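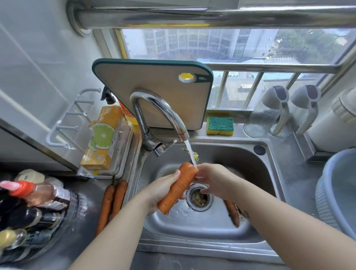

Search the help pages
Posted by Fadwa Tahiri, July 2020

Our kitchen at Zallach is getting a Sirel washer and peeler for root vegetables. Four of us do prep by hand now. The manager says no jobs go, but hours will be "looked at." Has anyone been through this?

Ronja Lindqvist
Yes, at Tuncer, since January. It does 220 carrots an hour and we still wash by hand for small orders and anything crooked. I lost the early shift and got packing instead — same pay, more standing. My wrists are better. Ask for the new schedule in writing before it's installed, and ask who cleans the drum. With us it was added to prep and no time was given for it.

drokance227
depends on the boss. ours bought one and it mostly sits there

Ronja Lindqvist
Also get the training during paid hours. Two people here learned it first and they now get all the machine shifts.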